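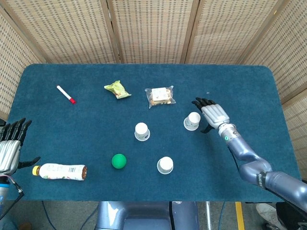
Figure 7.1 Table with a teal-blue cloth and a woven folding screen.

Chapter 7
Margin, Collateral and Forced Liquidation

7.1 Scope of the chapter

Chapter 6 treated the order book as if every participant paid in full for what was bought and delivered in full what was sold. Most trading in digital assets does not work that way. A large share of positions is opened with borrowed funds, and the lender holds some other asset as security. The present chapter covers the rules that govern such loans: how much collateral is required, how it is valued, and what the venue may do when its value falls.

Readers should be familiar with bid and ask depth (Section 6.2) and with the difference between last price and index price (Section 6.5). No knowledge of options is assumed. The treatment of cross-venue lending is left to Chapter 9.

7.2 Basic terms

A margin loan is a loan made against pledged assets. The loan-to-value ratio, or LTV, is the amount owed divided by the current market value of the collateral. Initial margin is the amount a borrower must post to open a position. Maintenance margin is the lower amount that must remain in place for the position to stay open.

Suppose a trader pledges tokens worth $2,000 at a venue with a liquidation threshold of 80 percent. If the trader owes $1,400, the LTV is 70 percent and the loan is in good standing. The threshold is reached when the collateral is worth $1,750, a decline of 12.5 percent. Interest accrues to the debt, so the threshold price rises slowly even if the trader does nothing.

Haircuts complicate the calculation. A haircut is a fixed percentage taken off the market value of an asset before it is counted as collateral. Venues apply larger haircuts to assets that trade thinly - in some cases large enough that the asset is of little use as security.

7.3 The Skomdale case

The running case in this chapter is Skomdale, a lending venue whose liquidation records were studied by Éabha Brennan and Balakrishnan Panicker. Skomdale accepted 3 types of collateral and valued all of them from a single price feed. One of the tokens, Iserik, had low depth outside the main trading hours. In March a large sale moved the feed price well below the price quoted on the Flatcombe and Fitzgerald exchanges. Loans secured by Iserik crossed the threshold, the venue sold the collateral into the same thin book, and the feed price fell again.

Brennan and Panicker separate the first-round sales, which were caused by the original order, from the later rounds, which were caused by liquidation itself. The method is set out in Section 7.6. It requires time-stamped loan records and cannot be applied to price data alone.

7.4 Notation

Let D be the debt, C the quantity of collateral, P the feed price, and h the haircut expressed as a fraction. Adjusted collateral value is then C × P × (1 - h). Unless stated otherwise, h is set to zero and D is measured in dollars.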